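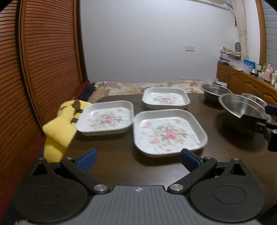
Gripper build: finger pads, round two
Reading time: 2 min

plurnard_pete
Still fighting the blue pads on my hand-held pair. I've done 96 grabs on trays and steel bowls so far and the rims are what get me – smooth steel, rounded edge, ugh. Thinking of ordering softer pads from Vernau.

wostside
Don't! Softer pads tear. I'd loosen the pivot screws a quarter turn first and see if the fingers close evenly.

plurnard_pete
Tried that, then the left arm got floppy.

marchand14
Disagree with wostside, I've had soft ones on since March and they're fine. Clean them with rubbing alcohol though, mine get slick.

wostside
Fine on trays, maybe. Try a heavy pan.

plurnard_pete
OK, cleaning tonight, Vernau order on hold. Will post how the pan goes.

We use cookies to keep you logged in. Accept | Settings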